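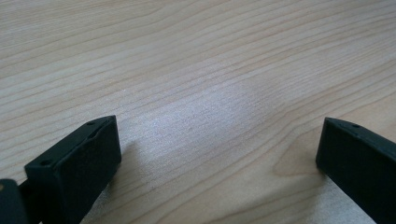
Gift box week

So I finally have something to report from the robotics class besides "we tightened screws again." If you're new around here: I signed up for the evening course at Kevau in the fall, mostly to get out of the house, and it has slowly eaten every other hobby I had. My sourdough starter is gone. I don't want to talk about it.

The second half of the course is a team project, and ours is teaching a robot to handle a small gift box. Refilwe Ngcobo, our instructor, had a list of tasks on the whiteboard and we got to the list late, so the towel folding was gone and the cup stacking was gone and what we had left was "gift box, coins, paper shred." Valentin Collet, my project partner, said great, how hard can it be. He says that about everything, including parallel parking.

The way we're doing it, you don't drive the robot with a joystick. You hold a gripper in each hand and do the job yourself, and the recordings of you doing it are what the robot learns from later. I love this approach because I can't really code yet (I'm getting there! I wrote a loop last week!) but I do have hands. Or I thought I did. Put two pincers between yourself and a foil coin and you become a toddler again, immediately.

Our first evening on it was pretty humbling. The coins slide. They slide off each other, they slide along the gripper fingers, and if you squeeze a little too hard they shoot out sideways like a watermelon seed. The paper shred has the opposite problem and never wants to let go of anything. You pull one coin out and a whole red nest comes with it, and then you've got one hand holding a coin and a salad and the other hand waving around trying to be useful. I talked to myself the whole time. Valentin says I apologized to the box.

What helped was slowing way down, which I hate. Refilwe came by, watched me for a minute, and asked why I was opening the fingers so wide every time. I had no answer! I'd just been yanking them all the way open before each grab because it felt like getting ready. She had me bring them in until the gap was only a little bigger than a coin and then go down straight. So I spent a good chunk of the evening practicing over the bare table with nothing to pick up at all, open, halfway, open, halfway, lower, stop. Very glamorous. It did make a difference though, and now I can feel where halfway is without staring at it.

The other thing I had to unlearn was leaning. When something fiddly is going on in front of me I tip my head right over it, and I do the same thing threading a needle. Valentin kept saying "chin" like a ballet teacher. I got him back when it was his turn, because he holds his breath. You can hear him start breathing again when the coin lands.

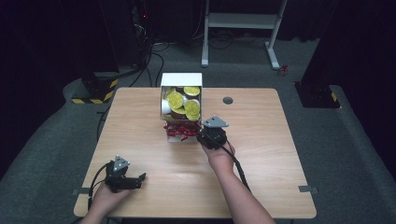
A gripper in each hand and the box of gold coins at the back of the table. The red paper gets everywhere.

We settled on a routine after some arguing. The left hand steadies or waits, the right hand does the picking, and nobody changes sides halfway through a take. I'm the one who wanted to swap, for the record, because my right wrist gets tired, but if I do it one way and Valentin does it another way the robot is going to end up as confused as we are. Refilwe let us fight it out and then told us she would have said the same thing in the first place. Thanks!

Then there are the cables. I don't know how people who do this every day manage them. One goes off one way and one goes down along your arm, and you forget about them completely until you reach for the far corner and get a gentle tug, like a dog on a leash. I've started making a big loop of slack before I begin. Valentin tucks his and then complains.

Our good evening was the second one. We did 15 takes and kept 7, and before you feel sorry for us, the team next to us told us that was decent for beginners. (They're on cup stacking. They have rinsed a lot of cups.) The ones we threw out were mostly my fault. I dropped things, I bumped the side of the box hard enough to turn it, and once I set the gripper down before the recording had stopped and it picked up me saying I wanted a burrito. We name every take in Clikance, the logging program the class uses, and Valentin titled that one "burrito" and it's still in there in the reject folder.

I'm weirdly proud of take 6. It isn't fast, and there's a part in the middle where I sort of pat the shred flat for no reason, but every move in it looks like I meant it. I made my sister watch it over the phone. She asked when the robot comes in. I said it's complicated. She asked if I was the robot. I'm still thinking about that one.

Next step is getting enough clean takes to train something before the class demo in December, which everyone calls the Gritano, after whoever donated the trophy. There's a trophy! It's small and it lives in a glass case on the stairs at Debnath Hall, and I walk past it every time on my way up and pretend I don't care. The rules say the robot has to do the task without either of us touching the table, and Valentin has already asked if blowing on it counts.

For my own notes, before I forget: cut my nails, because the right one keeps catching when I close my hand. Wear the short-sleeved shirt. Ask Refilwe if we can start each take with the shred fluffed up the same way or if it's better to leave it messy (Valentin says messy, I say I'd like to go home at some point). Bring snacks that aren't wrapped in gold foil — I've stared at those coins for so long that I bought a bag of something shiny at the gas station on the drive back and didn't even like it.

Also, several of you asked in the comments if a total beginner could take this class. Yes! I came in knowing how to change the battery in a smoke detector. You'll want shoes you can stand in for a couple of hours and a partner you can be rude to. Sign-up for the spring session usually goes up on the Kevau page right after the demo, and I'll post a link when I see it.

Valentin just texted me the word "chin" with no context, so I guess we're practicing tomorrow.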